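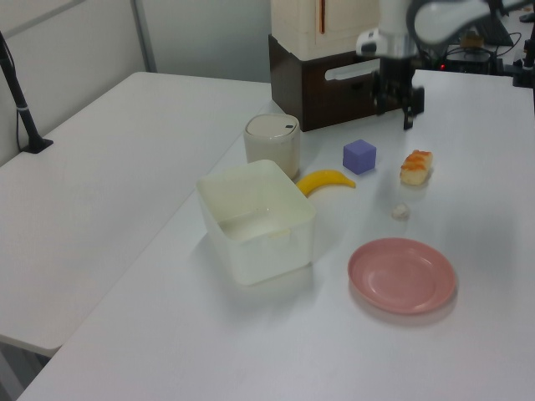
Small plastic bins for toys and odds and ends: the Stidirier open bin, three months in
Posted in June by the Graden home desk

Bought two of these for the play table because the baskets we had were shedding bits everywhere. Quick writeup, kid is napping.

The bin first. Rectangular, rounded corners, no lid. Pale plastic. Light. Wipes clean with a damp cloth, doesn't hold on to sticker glue the way our old blue one did. Rim flares out a little so you can grab it one handed. Paid 240 for the pair with shipping (local money, don't @ me). Too much for what it is, would still buy again.

Size is the catch. Fits the play food, one or two foam blocks, then you're done. Toy banana goes in fine. The pink plate is round and ours never sits flat in there, so it lives on the table now, usually with the toy bread on it. Fine. Looks like somebody's lunch.

No marks on the white table top after three months of shoving it around. Was worried about that. 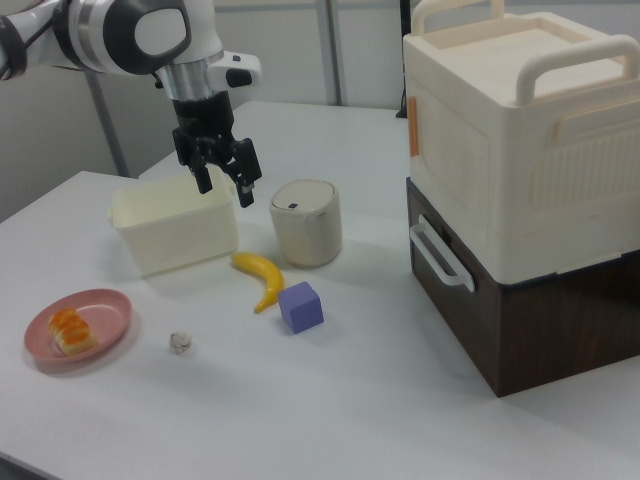
The other thing I get asked about is the stacker. Big cream box with the two handles on top, Arkadau, sitting on a wood grain drawer box from a differnt shop. They weren't made as a set but the stack doesn't wobble. Orange latch on the box is stiff. Good for keeping small hands out, bad for me at 6 am. Drawer slides ok, white handle is comfy, I keep crayons and tape in there. Dark brown shows dust like crazy though.

Little canister with the lid: had it before any of this. Crumbs, tissue, pencil shavings. Empties in two seconds. Push the lid down properly or it pops back up.

What I'd change. A lid option for the bin. A bigger size too, Esposito does one 42 cm long but it was sold out everytime I looked. And a softer edge on the tab, it digs in a bit when the thing is full.

Scores, fast: bin 4 out of 5. Arkadau box 4. Drawer 3, the dust. Canister 5, no notes.

Will update if anything cracks. Nap's over.

Contact | © Graden | Back to top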